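Wallora warehouse workers to vote on strike over shift notice

Apr 8, 2022
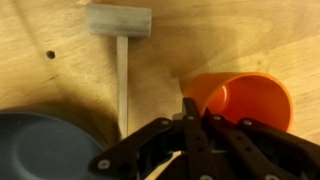

A small wooden mallet on a tabletop.

Warehouse staff at online furniture seller Wallora will vote in May on whether to strike over last-minute shift changes. The ballot covers 300 workers at the Stolside and Graseck sites, most of them hired through the staffing agency Berhe.

The workers want 21 days' notice of their schedules – they now get five. Wallora said it was "still open to talks" and that orders would not be affected. Berhe did not respond to a request for comment.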